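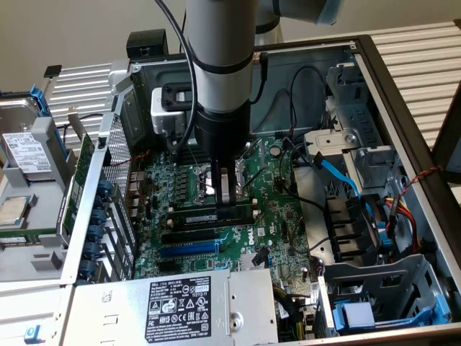
What Is Inside a Desktop Computer?

Gindlow Science Pages for Ages 9 to 12
Updated 27 Aug 2020

A desktop computer is a metal case with separate parts inside. Each part has one main job. Most of them can be taken out and replaced.

Motherboard
The motherboard is the large flat circuit board. Thin copper lines called traces run across it and through it. They carry signals and power between the parts. Many motherboards are green. The color comes from a coating called solder mask, and it has no effect on speed.

CPU
CPU stands for central processing unit. It follows the instructions in a program, one small step after another. It sits in a socket, and a metal frame holds it flat. A CPU gets hot when it works. A block of metal called a heatsink carries the heat away, often with help from a fan.

Memory
Memory, or RAM, comes on long, narrow boards called modules. It holds the data the computer is using now. When the power goes off, RAM goes blank. A slot has a small ridge that matches a notch in the module, so the module fits only one way.

Hard drive
A hard drive keeps data when the power is off. Inside are spinning disks with a magnetic coating. Some drives slide into a plastic or metal holder called a caddy. A SATA cable carries the data to the motherboard.

Expansion slots
These slots take extra circuit boards, called cards. A card may add better graphics, sound or a network connection.

Power supply
The power supply is a metal box. It changes the electricity from the wall outlet into the low voltages the other parts need. Never open one. It can store a dangerous charge even when unplugged.

Words to know
Trace: a thin metal path on a circuit board
Module: a part that plugs in as one piece
Volt: the unit used to measure voltage

Next page: How a Keyboard Sends a Letter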